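Ovthorpe Table and Glassware Set
Set-up and care guide, section 5: Setting up the table and placing the glasses

Read section 4 (Fitting the legs) before you start. The table must be upright, on all its feet, and in the room where it will be used. Do not carry it through a doorway with the top attached.

5.1 Choosing a position

1. Stand the table on a hard, even floor. If it has to go on carpet, put the floor pads from bag C under each foot.
2. Set one long side parallel to the wall. You can push it close, but leave a gap wide enough for a hand with a cloth.
3. Keep the top away from radiators and stoves. Long exposure to heat will yellow the white finish.
4. Check that no curtain or blind cord hangs over the top.

Note: Strong sun through a window is not a problem for the top, but clear glass on a white surface can be hard to see in it. If the table is in a bright spot, place glasses well in from the edge.

5.2 Leveling

1. Lay a spirit level along the long side, then along the short side.
2. Find the low corner and turn the foot on that corner counterclockwise to raise it. One full turn lifts the corner 2 mm.
3. Check both directions again. Adjusting one corner often shifts the one diagonally across from it.
4. Press down on each corner in turn. If the table rocks, go back to step 2.
5. When the table is steady, tighten the lock nuts with the 16 mm wrench.

CAUTION: Do not raise any foot by more than 5 full turns. If the table still rocks after that, the floor is too uneven, and you should move the table.

5.3 First cleaning

The top ships with a thin protective film. Peel it off from one corner, pulling low and flat across the surface. Pulling straight up can leave strips of glue behind.

1. Wipe the top with a damp cloth and a drop of dish soap.
2. Wipe again with plain water.
3. Dry with a lint-free cloth. The Ultura cloth in bag D is meant for this and can be machine washed without fabric softener.

Glue left at the corners comes off with warm water and patience. Do not use scouring pads, bleach, or nail polish remover on the top.

5.4 Washing and placing the short glasses

The short glasses are the straight-sided ones with the thick base. The tall glasses are covered in section 6.

1. Wash each glass by hand before first use and let it drain upside down on a folded towel.
2. Hold the glass up to a light and look for chips at the rim. Run a dry fingertip around the outside, never along the lip itself.
3. Pick the glass up by the lower half. The base is the heaviest part, and holding it low keeps it from tipping as you set it down.
4. Lower it until the whole base touches, then let go. Do not slide it across the top - grit under the base will scratch the finish.
5. Keep the space next to each glass free until you have finished laying the table.

CAUTION: Do not pour boiling water into a cold glass. Warm it first under the tap.

Note: Earlier editions of this guide told you to stack the short glasses. Please don't. The thick bases wedge into the rims and the glasses are very hard to separate.

5.5 Everyday care

Wipe up coffee, red wine, and beet juice as soon as you can. Most stains come out with soap and water if they are caught the same day. For rings left by a glass base, lay a damp cloth over the mark for a few minutes and wipe dry.

Check the lock nuts each January, and again any time the table has been moved. The top is rated for 1000 newtons spread over the full surface. Sitting or standing on it is not covered by the warranty.

Replacement glasses, pads, and feet can be ordered through Sketum. Give the part number printed on the bag label. For warranty questions, write to Rosalinda Quiambao at the service desk and include your proof of purchase.

Text: Dirk Fröhlich. Revised 12th December.
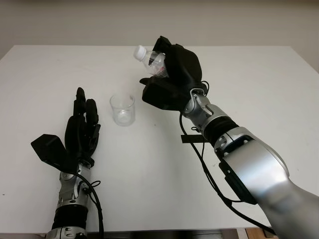
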